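The Second Gripper

Fitzgerald Pettigrew had the budget open on his knees, and he did not like line 2. Line 2 said: grippers, hand-held, two pieces.

"Why two?" he asked. "You have one hand that you use."

Asima was on the other side of the table. She moved the bowls back toward the chopsticks and thought about how to answer. In her first language she would have said it in one breath. In English she had to build it like a shelf.

"With one, I can lift a bowl," she said. "With two, I can hold the bowl and dry it. The robot will have two arms. Kvaran wants both."

"Kvaran wants many things. Kvaran pays in March."

He wrote 1000 on the paper, then crossed it out and wrote it again, smaller. 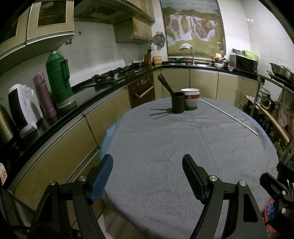
The gripper at the kitchen table, with the bowls and chopsticks on the far side.

"Show me again how it closes," he said.

She showed him. The blue pads came together with a small, polite sound. Fitzgerald listened to it the way he listened to the engine of a used car.

"And these pads, they wear out?"

"Plendard sells them for 105 a set. I put 200 for the year, for pads and screws."

"That is less than two sets."

"Yes. I am careful with them."

He looked at her for a while, then at the waterfall on the wall, where the water never arrived anywhere. His mother had chosen that waterfall. She had also bought two of everything, and he had complained about it every time.

"If the second one comes," he said, "who holds it?"

"I do. One in each hand."

"And who makes the tea?"

Asima had not planned for this. She took the pencil from him and, under line 2, she wrote: tea, Fitzgerald. In the column for the price she put a zero.

He read it twice and went to look for the kettle.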